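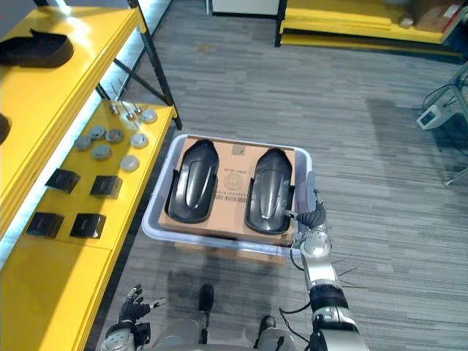
## Bench notes: fenders in the bin

Hello again from the Plarkbridge workshop! For anyone who joined the list since the last issue, I'm the one who has been trying to get our humanoid to do a small parts-sorting job, start to finish, with both hands and without me hovering over it. We call it Trisia, after the name somebody scrawled on the crate it came in, and yes, I've started talking to it.

The job this month is the fender job. Trisia stands at the yellow shelves, takes the black plastic fenders off the top one, and puts them in the white bin side by side, long way toward the back. That's the whole thing. I wrote it on a sticky note in March and thought, great, a weekend. (You may laugh now.)

Fenders are miserable things to pick up. They're curved, the ridge down the middle is glossy, and the tip tapers off to a point, so if you close the fingers anywhere near the end they want to squirt right out. I spent ages trying to grab them across the ridge like a sandwich before I gave up and went for the lower edge. The edge is a much nicer place to hold on. It also means the hand ends up at the side of the bin when it sets the thing down, and that gave me a whole new set of problems with the wrist, but I'll take those over chasing fenders across the carpet tiles.

A few things I changed since last time, for those of you building something similar:

- The bin now sits up on a cardboard box. At floor height the arm had to reach down so far that the elbow ran out of travel.
- There's a flat piece of cardboard in the bottom of the bin, cut from a shipping carton, so the parts don't skate around on bare plastic.
- I slowed the last bit of the move, right before the fingers open, to 2 seconds. It looks painfully cautious. I love it.
- Cables on the right arm got rerouted again. They still loop more than I'd like near the lower joints, so if anyone has a sleeve they swear by, write to me!

We're at 878 logged tries as of this issue, which sounds like a lot until you remember that the first 200 were mostly me finding out that I'd measured the shelf height from the wrong side of the board. I'm not going to publish a success rate yet. I change something nearly every evening and the number would be nonsense by the time you read it. What I can tell you is that the second fender is the harder one, every time, because there's already a neighbor in the bin and the hand has to come in parallel to it without giving it a shove.

The lower shelf is next. I've got the metal discs laid out there, along with the little bolts or pins and the square black parts with the slots, and the plan is to go through them in that order. Discs first, because they have a rim to catch a fingertip on. The bolts scare me. I tried picking one up with my own hand in a thick winter glove, just to get a feel for it, and I dropped it behind the shelf and had to go fishing with a magnet.

Big thanks to the folks at Hornness for letting me raid their box of offcuts, and to Van Wyk down the road for the yellow boards. I still have a stack of those on the far shelf, so if you need one for your own build, come and take it before I find a use for it.

The shop is open until 9 most evenings. If the lights are on, I'm probably in there, so come on in. Bring a sleeve for those cables if you've got one.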